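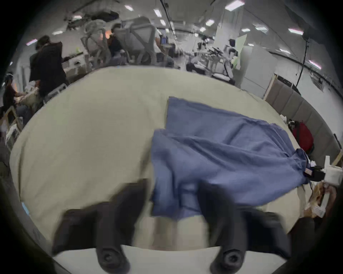
Vale, pasamos a la parte 3, que es montar el monitor de bebé y dejarlo hablando con el móvil. Yo lo he hecho ya con mis dos mayores y ahora con el pequeño, así que os cuento cómo lo hago en casa, con el Pronis de toda la vida y la app Uniyal. Antes de sacar tornillos y piezas, despejad una mesa grande y extended encima una tela, una cualquiera, como ese trapo azul arrugado sobre el mantel beige, para que las piezas pequeñas no salgan rodando (¡con un gateador en casa no quiero ni un tornillo en el suelo!).

3.1 Montar el soporte

1. Sacad la base, el brazo y la bolsita con los cuatro tornillos. El quinto es de repuesto, guardadlo.

2. Encajad el brazo en la base hasta oír el clic. A mí me costó la primera vez, hay que apretar con más ganas de las que parece.

3. Poned los tornillos a mano y apretadlos al final, todos a la vez. Si apretáis uno del todo al principio, el último no entra y acabáis empezando de nuevo.

4. Colocad la cámara arriba y girad el anillo hacia la derecha.

PRECAUCIÓN: el soporte y el cable van siempre a 200 cm de la cuna como mínimo. Ya sé que mi distancia es más larga de lo que piden otros, pero los míos han salido todos con brazos de pulpo y prefiero pasarme. Nada de pinzarlo en la barandilla, ni siquiera para la siesta.

3.2 Emparejar la unidad de los padres

1. Enchufad primero la cámara y esperad a que la luz se quede fija en verde.

2. Encended la pantallita y mantened pulsado el botón lateral tres segundos.

3. Cuando pida el código, meted 2208. Viene de fábrica y es el mismo para todos, así que cambiadlo esa misma tarde en Ajustes > Seguridad, por favor os lo pido.

4. Abrid Uniyal en el móvil, tocad Añadir habitación y ponedle nombre. La nuestra se llama "Los chicos" y punto, que caben los que vengan.

Nota: si sale el error 467, la cámara y el móvil están en redes distintas. Me pasó un jueves a las once de la noche, con el bebé berreando y yo reiniciando el router en pijama. Cambiad el móvil a la misma wifi, cerrad la app y repetid desde el paso 2.

3.3 Ajustar el sonido

1. Dejad la sensibilidad en Media la primera noche. En Alta os despierta hasta un suspiro, y bastante poco se duerme ya.

2. Haced una prueba: una persona habla bajito junto a la cuna y la otra escucha desde la cocina.

3. Si tenéis máquina de ruido blanco (la nuestra es una Ellano), ponedla en el lado contrario al micrófono. Pegada a él lo tapa todo.

PRECAUCIÓN: el monitor avisa, pero no vigila por vosotros. Seguid asomándoos a la habitación como siempre.

La batería de la pantallita y la luz nocturna van en la parte 4.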